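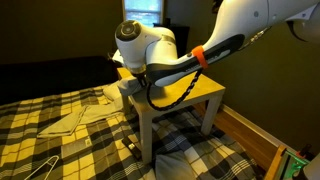
Hair dryer, orange strap, small table. Gripper trials, June 2026.

Home Explore Notifications Lists Profile

1/ Hello all, a long one, so do put the kettle on. Iona Tosh and I have been comparing two grippers, the Prila and the Pavano, on ordinary household things, and I promised several of you I'd write it up properly!

2/ The hair dryer was the Pavano's job. It's a smooth, awkward shape with the weight all at one end, so I'm a great believer in a strap. Kofi Sowah thinks that's cheating — he may be right, but he isn't the one paying for hair dryers.
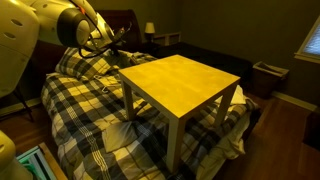 3/ Controllers next, as I've had questions. We ran both grippers from the Ebihara box and I've grown very fond of it, menus and all. What it doesn't do is forgive a soft base. With the little white table standing on a rumpled comforter, I'd set the approach height afresh each time, and go down slowly.

4/ Cloth is where I changed my mind. I'd expected the wider plates to win, and I now much prefer narrow fingers for anything crumpled. The wrist camera helps no end, even in dim light.

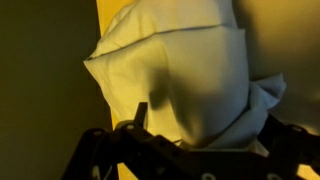 5/ WHAT I'D BUY

The Prila for fabric, the Pavano for hard things with handles. Riku Morikawa has kindly offered to lend us a Kevico, so I'll add that one when it arrives.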